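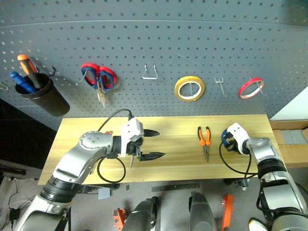 Pegboard hooks pull out every time I take a tool down

Posted by benchrest_40 in Workshop & Storage

I have a gray pegboard behind a light wood work table. It holds a cup of screwdrivers, scissors and two rolls of tape, red and yellow, each on its own hook. The tape stays put. The hook for the pliers comes out with them about one time in three, and the screwdriver cup swings on its small hook whenever I pull a driver. The board also seems to bow slightly along the top edge. Hooks are a mix of a Plellis kit and older ones from a drawer. Is this a hook problem or a board problem?

runia_shopfloor

Check both. Measure the hole diameter and the wire diameter first. Common boards have 1/4 inch or 1/8 inch holes, and thin wire hooks made for the small size will go into the large size and lift out with almost no force. A mixed drawer usually contains both.

If the sizes match, add retention. Plastic peg locks fit over the base of the hook and press into the adjacent holes. A dab of hot glue behind the hook also works and peels off later.

For the cup, use two hooks at the same height, or one hook plus a cable tie through a lower hole. A single hook near the rim leaves the cup free to rotate. Two screwdrivers leaning in opposite directions will also spread beyond the rim, so leave a clear column of holes on each side.

The bow is a separate fault. Look for a missing fastener at the top. I put a batten behind the upper edge and screw through it every 16 inches. Leave at least 1/2 inch of clearance behind the panel or the hooks will not seat fully, and that alone can cause what you describe.

camenzind5

Just glue them all. Mine have been up 5 years.

tablesaw_bim

Would not glue all of them, you will want to move things. Pliers are better on a U-shaped hook with the handles straddling it, jaws up. Scissors are fine point down on a single straight peg as long as the peg tilts up a little at the end. The Bimcombe locks fit 1/4 inch holes only. Test one before you buy the bag of 40.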